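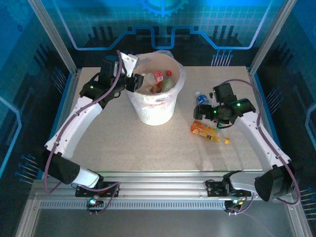
Sorting a shed's worth of odds and ends

I love this job! Give me a wet weekend, a radio and a bucket of mixed screws and I'm happy until tea time. If your hardware has been breeding in old jars for years, set aside an afternoon and have a go.

What you'll need

A clear table at a height that doesn't hurt your back
A few shallow bins or trays, any colour
An old bed sheet
A magnet
Masking tape and a fat marker

Step 1. Tip out one jar

Just the one. I know it's tempting to empty the lot (I did, my first time, and we ate dinner on our laps until the following week). Spread the sheet first so you can gather up whatever's left in one go.

Step 2. Sort by type

Screws, nails, washers, hooks, mystery bits. Leave lengths and threads alone for now. Run the magnet over the pile and you'll pull most of the steel away from the brass, and that's enormously satisfying.

Step 3. Sort by size

Now go through each bin and split it again. I stop at 4 sizes of wood screw: tiny, short, middling and long. My neighbour Marcus Brannigan goes by exact gauge and can put his hand on anything in seconds, so go finer if you fancy it.

Step 4. Deal with the mystery bits

Keep anything that obviously belongs to something you still own. Tape it in a bag and write the name on it. Bent nails and stripped screws go in a tin for the scrap metal centre.

Step 5. Label everything

Put the label on the front of the container, never the lid, as lids wander. I tape a sample screw beside the writing too, so the grandkids can help put things away.

Storing it all

Jam jars are brilliant on a narrow shelf. For heavier gear like coach bolts, use old ice cream tubs and only half fill them, or the handles will go. Keep the whole lot off a concrete floor if your shed gets damp.

Updated 12/10/2021 with the note on coach bolts. Thanks, Fotini Galanis!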